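Grelora Tabletop Sessions: Gallery

Grelora is a small project that gathers hand-recorded demonstrations for a learning system called Boltow. A person holds a gripper, does an everyday task with it at a table, and the view from the gripper is saved together with its position and how far the fingers are open. Boltow is trained on those recordings. We post a few views from the sessions along with notes on how the work is set up.

This page covers the table sessions from June. The tasks on the list were picking up soft items, moving them in and out of containers, and passing an item from one gripper to the other. We recorded on 4 days, in blocks of 49 takes, with a break between blocks. The morning blocks started at 9:30. Wednesday was kept for checking files and redoing takes that had been marked bad.

Each take begins with the fingers open. The operator squeezes the handle once to mark the start and then goes on to the task. Takes where the fingers were already partly closed at the start were dropped from the set.

Views from the grippers, fingers open over the table:

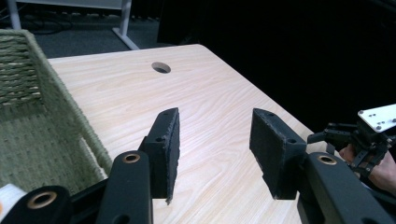

Green woven basket on the left, second gripper in hand at the right.
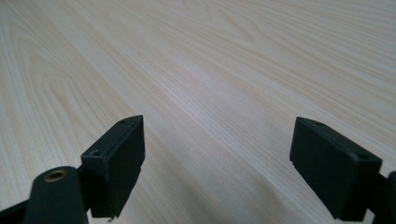 Bare tabletop between the two finger pads.

Session notes

Takes are sorted the same day. Zosa, our sorting tool, plays each one at double speed and asks for one of 3 marks: keep, redo or drop. Most drops come from tracking. If the gripper moves too fast or gets too close to the table, the position estimate jumps and the recording can't be used for training. Slowing down near the surface helped more than any change we made in software.

We also changed how tasks are described. In the first sessions the operator read a full sentence from a card before each take. Now there is a short code and a two or three word label, such as "basket in" or "pass left." The longer wording gets added later in Zosa. It saves time and the labels come out more consistent.

Finger pads wear down and get checked before every block. A pad that has shifted on its screws changes the view slightly, and Boltow seems to be sensitive to that. When a pad is replaced we write the take number in the log and run the calibration again.

Two-handed tasks are slower to record. Both grippers have to share the same clock, and we lost 34 takes in one afternoon when one of them had fallen out of step. Stan, the script that compares the two clocks, now runs at the start of every block and stops the recording if they disagree.

Start positions are changed on purpose. Containers get moved, turned or taken off the table between blocks, and the operator begins from a different side. If every take starts the same way, the system learns the starting spot and does poorly anywhere else.

Next on the list are folding tasks and a few with lids. The tables stay the same height for those, so the new takes can be mixed with the June set. The gallery for the folding sessions will go up after sorting is finished.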